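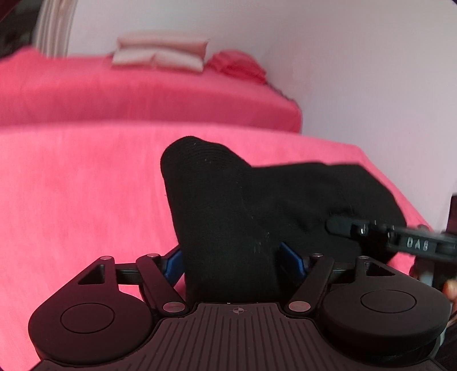
Bernadette Picard would like it known that the sock was never the problem. The problem, she told me on the phone, was that the gripper had no idea when it had stopped holding one.

She has a point. In November, Vivlow began training its folding software on grips made by people, working through bedrooms with hand-held tools and black socks pinched between blue inserts. The software was supposed to learn from them how hard to squeeze. It learned to squeeze hard, and to keep squeezing.

The fault surfaced at Bulter, a linen service that put 2 of the finished machines on its night shift. A sock slid out of the fingers. The fingers, finding less sock, closed further. They closed on the edge of the tray, then on a sleeve, and the sleeve had Picard in it.

She lost a cuff button and some patience. The stop switch worked, once she reached it, on the far side of the machine, past the part that was holding her.

Vivlow's log for the night lists 2,637 completed grips. The one on Picard is among them, marked as a success. So are 310 others in which the fingers held nothing at all, some of them for a full nine seconds, which must have felt like an achievement.

The fix is dull and seems sound. Bakalis, the shop that makes the fingers, has capped the closing force, and the machine now lets go when it can't tell what it has. There is a second stop switch on the near side. Bulter's night crew has covered it in orange tape so no one has to look for it.

Picard is back on the line, in short sleeves.

COMMENTS

Zosuvia: One stop switch, on the wrong side. Who signed off on that?

drylint: 310 handfuls of air and they all passed. I want this grader for my taxes.

Reply to drylint: Same. Also my missing socks.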